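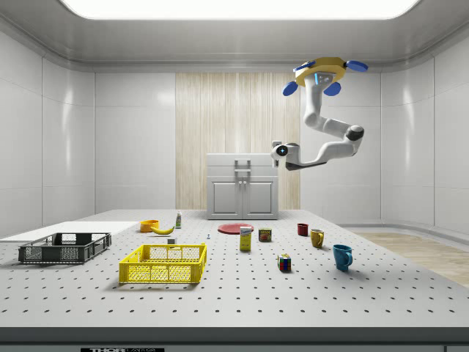

ZOKAVBRIDGE — Stavlow, a maker of worktables and benches for schools and repair shops, will open a second plant in Zokavbridge in January. The plant will take over production of the company's table line, which has been made in a shared building on Chidiac Road. Large perforated tabletops, like the gray one shown against white walls, will be made there along with solid tops, legs and storage shelves. The existing plant will keep making benches and stools.

The move will add 45 jobs in the first year. Hiring for cutting, finishing and shipping positions has begun, and applications are being taken at the Chidiac Road office until 4 p.m. on working days. Employees who transfer from the current location will keep their pay and seniority.

"We ran out of floor space a while ago," said Sibel Coşkun, general manager of Stavlow. "Finished tables have been sitting in the aisles until a truck comes. The new building gives us a proper loading area and lets us quote shorter delivery times."

Stavlow bought the building from Brustar, a packaging company that moved its operations out of town. Work on the roof and electrical system is finished. The remaining work is mostly inside — new lighting, a break room and a finishing area with its own ventilation.

Standard tables will continue to be sold in the same sizes, and prices on open orders will not change. Customers who order replacement tops will be able to pick them up in Zokavbridge or have them shipped. The company expects to ship over 1000 tables from the plant in its first year.

"Schools tend to order late and need everything before classes start," said Wycliffe Rotich, who heads customer service. "Most of our replacement orders are for tops only, because the legs last. We want to get those out within 48 hours when the size is in stock."

Anneli Väisänen will manage the new plant. She joined Stavlow as a finishing supervisor and has run the table line for the past several years.

Orders placed before the move will be filled from the current building. Customers with questions about delivery dates should contact their sales representative. Media requests may be directed to Sekar Tuhumury at the Stavlow main office.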